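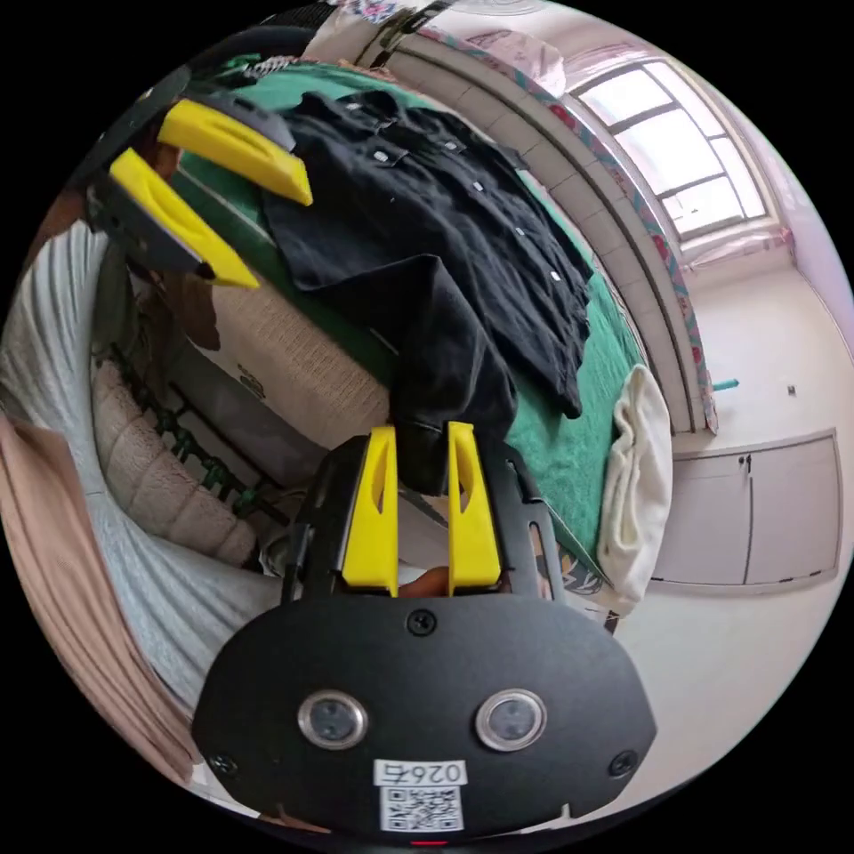

Grorkitz Trajectory Tools: Frequently Asked Questions

General

What does Grorkitz do?
Grorkitz takes recordings from paired hand-held grippers and converts them into synchronized action trajectories for policy training. It covers time alignment, pose estimation, finger width extraction, episode filtering and export. It does not train policies. Most users pair it with Premau for training and use the Clirnadness runtime on the arm side.

Which tasks is it tuned for?
Two-handed work on cloth: shirts, towels, pillowcases. The default filter settings assume slow motion, long contact and a lot of occlusion. Rigid-object tasks work, but load the "rigid" profile first or the contact detector will merge separate grasps.

Setup

How are the left and right grippers told apart?
By the ID in the session file. Each device ID maps to a side, and the mapping is fixed for the whole session. If the operator swaps hands halfway, end the session and start a new one. There is a side_swap flag in the converter, but it applies to whole episodes only.

Do I need to calibrate before every session?
No. Calibrate the lenses once per device and again after any hit or lens change. Finger width is different: run the open-close routine at the start of each session. The converter rejects a session with no width routine and returns error 36.

How are the clocks synchronized?
Both devices record their own timestamps. The converter fits an offset and a linear drift term, then resamples both streams onto one clock. Residuals are written to sync_report. A session with a large residual is kept but marked, and marked sessions are left out of the export unless you ask for them.

Perception

Why does tracking drop when I work on a bed or a padded surface?
Plain, soft covers have few stable features, and they move when the cloth is pulled. The tracker then follows the cover. Keep some fixed structure in view, such as a window frame, tile lines or cabinet edges. The option static_prior lowers the weight of features in the bottom half of the view and helps in most bedrooms.

Dark clothing gives poor segmentation. What can I change?
Raise the exposure target before recording. Nothing done afterward recovers folds that were recorded as flat black. Shirt buttons and cuffs in a contrasting color are useful anchors, and the garment keypoint model uses them when it finds them. Bright daylight from a window pulls auto exposure down — lock it if you can.

Can each gripper appear in the other one's view?
Yes, and it is useful. When the second gripper is visible, its outline gives a relative pose constraint between the two hands. Enable cross_view to use it. The constraint is skipped when the fingers are hidden under fabric.

Control and planning

What action format is exported?
Relative end-effector pose plus finger width, per hand, in chunks. Absolute poses are available but tie the data to one room frame. We do not recommend them for training.

My arm stalls near the edge of its workspace. Is the data bad?
Usually not. A person reaches further than most arms. Run the feasibility check with your robot's description file. It replays each trajectory through inverse kinematics and lists the segments that exceed joint or speed limits. Trim those or move the virtual base.

How many episodes should I record?
For one garment type, start with 100 and look at the failures. Past 1000, adding new garments and surfaces has done more for our folding policies than repeating the same ones.

Known issues

Export hangs on large sessions.
Fixed in build 3025. Older builds load every episode into memory before writing.

The Mizuno importer ignores finger width.
Confirmed. Ferenc Orbán maintains the importer and has a patch in review. Until it is merged, convert the width channel with the command-line tool — the graphical one drops it without a warning.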